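Setting Up a Clothespin Sorting Practice Bay: Tips From the Piveck Robotics Club

18 shares
5 comments

Our club meets Thursday after school and spends most of October on pick-and-place. Clothespins are cheap, light and awkward to grip, so they make good practice parts. A few things that have worked for us at Piveck:

1. Use a shallow tray with rounded corners. Tall sides get in the way of the gripper. Set the tray left of center and leave open floor beside it for the second arm.
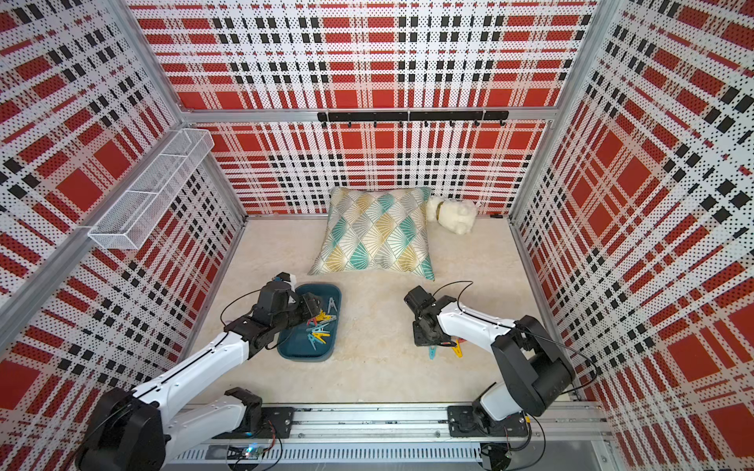 2. Put something soft on the floor. Carpet keeps dropped pins from bouncing, and it is easier on the finger tips if a student drives an arm too low.

3. Start with a small pile. Tangled springs cause most failed picks. Shake the tray between runs – a gentle side-to-side is enough.

4. Open the fingers wide before going down. Students tend to come in half closed and push the pin away. Aim for the flat body of a pin lying on its side and leave the upright ones for later.

5. Check the view from the wrist before each attempt. If a finger is over the rim, back up and line up again.
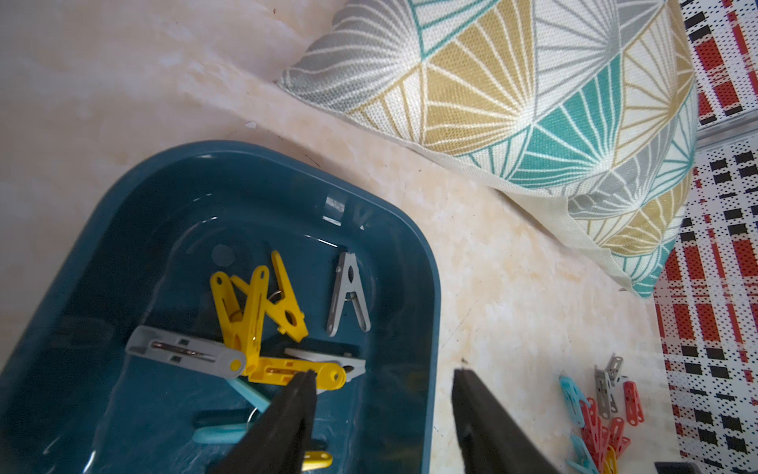 Yellow, gray and light blue pins in the tray, with both fingers spread.

6. Throw out pins with weak springs. Keep a bag of spares – we bought 18 extra and still ran short.

801 views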